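4.2 What the backers said about waiting

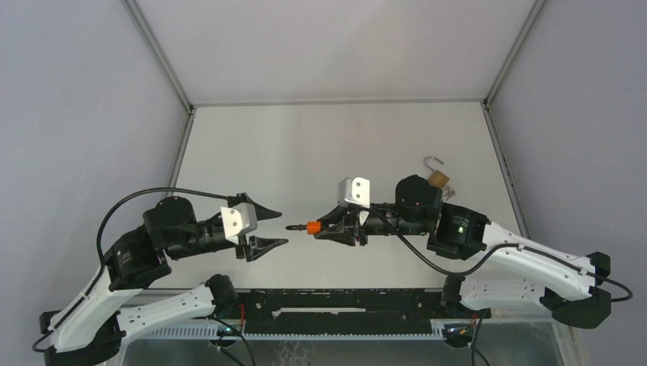
I went into this part of the study thinking that people who'd paid for a comic and not received it would be cross. Some were, of course! But when I sat down on a Monday morning with the comment threads from the Rarkitz campaign (a 64-page science fantasy book, paid for up front, delivered very late) what struck me was how friendly most of it was. People were asking after the artist's bad wrist. They were swapping theories about the cover. One man had started posting his own drawings of the main character, and by August he had a small following of his own.

So I changed my plan a bit. I had meant to sort every comment into "happy" or "unhappy", and that fell apart within an hour. Mwanaisha Kariuki, who did the second round of coding with me, suggested we sort them by what the person seemed to want — the book, news of the book, or company. I liked that straight away, and it's the scheme used in Table 2 and in the rest of this section.

We coded 300 comments from three campaigns: Rarkitz, Limach and Girnport. Limach is a black-and-white detective series and had the smallest crowd. Girnport is a relaunch of a superhero title its creator had drawn years before, and its backers were mostly older readers who remembered the first run and were very ready to tell you which issue they'd bought first (I have a soft spot for these comments and may quote too many of them).

Of the 300, we put 87 under "company". These comments ask for nothing at all. A typical one from the Girnport thread reads, "Got the old issues out of the loft last night, still love that splash page, hope everyone's well." I can't see a complaint in that however hard I squint, and neither could Mwanaisha. We disagreed more over the "news" group, where a polite question can have a fair bit of temper underneath it. "Any word on the printers?" is a simple question the first time. By the fifth time, from the same person, it's something else, and we ended up reading each backer's comments in order before deciding.

Maksymiv (the small press that handled printing for Limach) posted its own updates, and I've left those out of the count. I did read them, though, and they seem to matter. The Limach thread goes quiet for weeks and then fills up within hours of a press update, even a dull one about paper stock. Rarkitz worked differently, with the artist chatting in the thread most evenings and hardly any formal updates, and there the talk just ticked along.

I should say that we only had the public comments. Anyone angry enough to ask for a refund probably did it by private message, and people who had lost interest wouldn't be in the threads at all, so the warmth I'm describing belongs to the ones who stayed. I tried writing to a handful of backers who had stopped posting and got three replies, all very kind and all quite short. Two had forgotten they'd backed the book. The third had moved house and wanted to know how to change the delivery address, which I passed on to the creator.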